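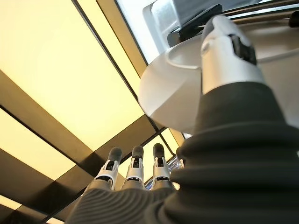 FILM 205: Fantasy and Adventure Cinema
Handout 4: Adapting Games for the Screen

Required before class: screening of the assigned feature, and the course reader through the end of the Wickramasinghe chapter. Copies are on reserve in the Prandano Library, Room 308.

1. The problem of the player

A game gives its audience control over pace and outcome. A feature film takes that control away and must offer something in return. Students should consider what replaces it in the assigned film: a central hero, a rivalry, or a larger view of the world than any single player would have.

2. Backstory and exposition

Games may spread their history over many hours of play. A screenplay has far less room. Common solutions include the opening narration, the newcomer who must be taught the rules, and the map shown on screen. Note each use of these devices and the scene in which it occurs. 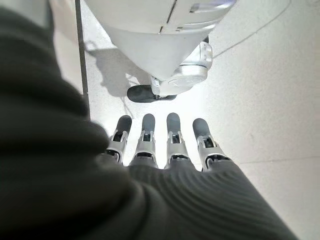
Reading time: 2 minutes

3. Two audiences

Studios generally hope to reach viewers who know the game and viewers who do not. Names, costumes and places may carry meaning for the first group only. Mark any scene that depends on prior knowledge and state whether it can be followed without it.

4. Written response

Submit a response of 200 words on one of the topics above. The response does not replace the term paper (3,000 words, due in December). Plot summary should not exceed two sentences. Cite scenes by the numbering in the Tovetti screening guide.

Late responses are accepted only with written permission from the department office.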